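Wurnevwood Kitchen Vocabulary

A word list of food and tableware terms as people say them at home, with short usage notes. Version dated 2022-10-30.

What is in it

The list has 600 entries. Of these, 400 are food words and the rest cover dishes, containers, condiments and things done at the table. Every entry was collected in Wurnevwood or Vilholm from adults who cook at home at least a few times a week. Brand names that speakers used as ordinary words were kept and marked as such.

Fields

entry – the word or phrase, lower case unless it is a name
group – one of 12 group labels, listed in groups.txt
place – wurnevwood, vilholm or both
variants – other forms heard, separated by semicolons
note – free text, often blank

The file is tab-separated and encoded as UTF-8. A blank variants field means no other form was heard. It does not mean that none exists. Old exports used a comma inside the variants field, so if your copy has commas there, download it again.

How the words were collected

Noemí Ventura ran the sessions in Vilholm and Brisa Quintero ran the ones in Wurnevwood. Speakers were asked to talk through a meal they had made recently, then to name items set out on a table. The second part brought up most of the disagreement. "Ketchup" and "catsup" were both given, sometimes by the same speaker, and "plate", "platter" and "dish" overlap a good deal once the item is oval.

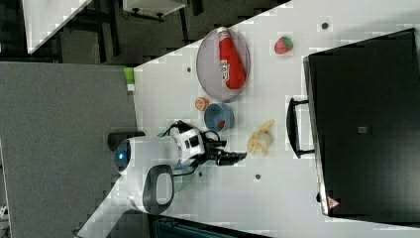 Ketchup bottle on an oval plate, with peeled banana pieces and a blue bowl.

Spellings follow Gallegos, our in-house style sheet, which prefers the shorter form when two are equally common. The full sheet is in gallegos.txt. Two points cause most of the questions:

Compound words are closed up only if most speakers treated them as one word. "Eggcup" is closed, "soup bowl" is open.
Plurals are listed only when the singular was never used, as with "leftovers".

Known problems

Baking terms are thin. The sessions leaned toward dinner, and only 24 entries carry the baking label. Words for spices were taken down by ear and a few spellings in the variants field are guesses – these have a question mark in the note.

The place field is less reliable for tableware than for food. In Vilholm the naming part was done after the meal talk, and in Wurnevwood the order was switched partway through. Please don't use the list to claim that a word is missing from one town.

The group label "misc" was meant to be temporary. It is still there.

Suggested uses

The list has been used for spelling practice in adult classes and as a seed list for Skakum, our recipe search tool. It is too small to train a language model on by itself, and it has no frequency counts. Definitions are not included. The notes explain usage where speakers brought it up, but many common words have no note at all.

Changes in this version

Merged duplicate entries for "saucepan" and "sauce pan"
Moved "gravy boat" from condiments to dishes
Fixed a stray tab in the note for "crumb tray"
Removed speaker initials from all notes

Corrections

Send corrections to Brisa Quintero with the entry, the field and the change you want. New words are welcome if you can say which of the two towns you heard them in. Additions sent in October will go into the next version, after Noemí has checked them against the session notes.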